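What I learned for my kitchen cupboards at a robot open day

2020-07-27

In June I went to the open day at Clendus, in the old Cimeck building behind the railway. I went for the free coffee, I must admit, and I expected to stay ten minutes. I stayed until they closed the door. The people there teach robot arms to take things from one bin and put them in another, and the whole afternoon I was thinking about my own cupboards.

A machine is very strict with a messy shelf. If a packet lies under another packet, the arm has trouble. My hand has the same trouble, only I am used to it and I push things about until something falls. So I wrote down what the staff told us, and afterwards I tried it at home. Some of it works very well in a kitchen.

Stand boxes up, do not lay them flat. An upright carton can be taken by its two sides without touching the next one. I did this with tea, stock cubes and baking powder. For tea bags in soft paper it is not so good, they bend over.

Leave a finger of space. The lady at the table said the fingers must go down on both sides of the box, so the bin must never be filled to the last centimetre. At home I took two packets out of each tub and put them on the upper shelf — now I can lift one out with wet hands and the others stay where they are.
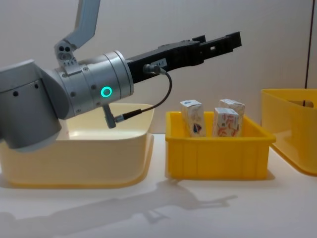
The arm over the yellow crate, with three cartons standing in it and the cream tub at the left.

Choose a box lower than the things inside. When the tops stick out over the rim, you see what you have and you can grip it. My old spice box was so deep that I had to tip it out on the worktop every time. I use it for clothes pegs now.

Keep one empty tub beside the full one. This was my favourite idea of the day. When I sort a drawer, everything I have checked goes over into the empty tub, and what remains in the first one is still to be checked. Before, I made one big heap and lost my place when the telephone rang.

Put different work in different shapes or colours. In my cupboard the tall tub is for baking and the wide one is for onions and garlic. My family does not read labels, but they do remember colours.

Wipe the rims. Flour collects under a rolled edge and goes hard. A damp cloth and an old toothbrush are enough, and a little washing soda if it is greasy.

There was a screen by the door with the number of boxes moved since the morning, and when I left it showed 791. I have no wish to move so many, but I did both cupboards and the drawer under the oven in one evening.

One thing I would not copy is the plain white table. It is pleasant to look at, but in my kitchen, with beetroot and turmeric, it would stay white until Tuesday. I keep my old oilcloth under the tubs, and I change it when the corners begin to curl.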